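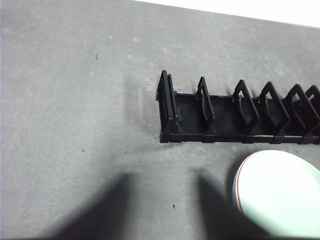 Sarmiento put it to us in the first round of interviews that washing up was the one job in the house with no agreed end. Drying, he said, could be left until morning, and whether that counted as finished depended on who was asked. Several other households in Tronatstead made the same point in different words, and it shaped how we coded the diaries.

Figure 2. A black plastic dish rack on a grey surface.

4.2 When is a task finished?

The diary sheets asked each adult to write down every kitchen task and the time it ended. We received entries from 68 households, kept over 7 days in August. In shared flats the end time was often left blank for washing up but filled in for cooking and for taking out the rubbish. Couples living alone were more likely to give a time, though the two partners did not always give the same one.

We treated a blank as an answer in its own right. Follow-up calls suggested that people left the box empty when plates were still standing to drain, and that they saw putting away as a separate job belonging to whoever next needed a plate. Older respondents tended to object to this. Two of them wrote in the margin that a kitchen was not done until the cupboards were shut.

Kozma's earlier survey of rented homes recorded only minutes spent at the sink, so its totals cannot be set directly beside ours. Section 4.3 takes up the disputes that arose over putting away, using the recorded interviews from the Tuvwood estate.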